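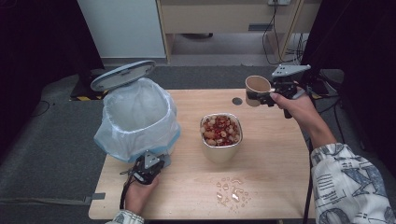
Business > Packaging > Interviews

Where the Fiber Goes: Sorting Paper Cups at Toma

Last updated: March

The sorting hall at Toma starts at 6 in the morning. By the time the production manager sits down to talk, the first bales are strapped and waiting for the truck. She has run the line since it was installed and asks not to be named, a condition of her contract with the site owner, Brovov. She has no objection to questions about throughput, contamination or price.

The plant takes one material, used paper cups, from offices, schools and canteens in the region. Most of what arrives is coated on the inside with a thin film of polyethylene. The film is the reason ordinary paper mills turn cups away.

"A standard mill pulps for a short time," she says. "Newspaper comes apart in that time. A coated cup doesn't. It goes out with the rejects, and the mill pays to get rid of it. So they write cups out of the specification."

Toma does no pulping itself. It sorts, drains, shreds and bales, then ships to a mill operated by Suvel, where the pulper runs a longer cycle in warm water. The film separates as flakes and is screened off. The fiber that remains is long and bright, mostly virgin softwood, and goes into board and tissue.

Asked what limits the process, she answers before the question is finished. "Liquid. People think it's the plastic. The mill can deal with the plastic, that's what the screens are for. What I can't sell is a wet bale."

The contract with Suvel sets a moisture limit on every load. A bale over the limit is marked down, and one far over it is sent back at Toma's expense. Wet cups also begin to smell after a short time in storage, and in summer the mold starts inside the bale, where it can't be seen until the straps are cut.
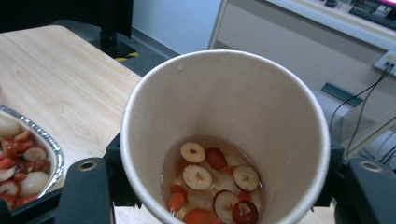

Most of the liquid is coffee, she says, followed by water and soft drinks. Food is a smaller share by weight and causes more trouble. Sugar makes the cups stick together in the drum, and stuck cups don't shred evenly. Solids clog the drain screens, which have to be lifted out and hosed by hand. The line stops while that is done.

The plant has tried two ways of dealing with it. The first was a tilting drum with a perforated wall, made by Kelleo, which turns the cups over several times before they reach the belt. It removes free liquid well and does little for anything that has dried on. The second was to change the collection bins. The current model has a separate funnel for liquids and a row of tubes sized so that only a stacked cup will fit.

"The tubes did more than the drum," she says. "If you have to put your cup into a stack, you empty it first. We didn't put up a poster. We changed the hole."

Stacking also helps with transport. A sack of loose cups is mostly air, and before the tube bins were introduced the collection truck was full long before it was heavy. The tubes hold the cups in nested columns, and a driver can lift out a liner of 1,000 in one movement. The liners are tied, labeled with the site number and weighed on arrival.

The weighing is not popular with customers. Each site gets a monthly figure for gross weight and another for weight after draining. The gap between them is charged.

"They complain about it for 2 months," she says, "and then the gap closes."

She is less certain about the newer coatings. Several suppliers now sell cups with a water-based barrier in place of the film, on the claim that any mill can take them. On the belt, she says, the two types look the same, and her sorters have no means of telling them apart at speed. For the moment everything goes to the same bale.

"I'd like a mark on the base. A ring, a dot, I don't mind. Something the optical unit can read. The cup makers agree with me in meetings."

Lids are pulled off by an air knife and sold separately when the price allows. Sleeves go with the cups. Wooden stirrers are taken out by hand, and she regards them as the worst item on the line, because they pass through the shredder lengthwise and turn up whole in the bale.

The next change at Toma is a second baler, which Brovov has approved but not yet ordered. The existing one needs its main seal replaced twice a year, and each time the hall fills up with liners within a shift. She has asked for the new machine to stand at the far end, near the loading door, so that the forklift no longer has to cross the sorters' walkway. The floor there has to be leveled first.

14 comments | 37 shares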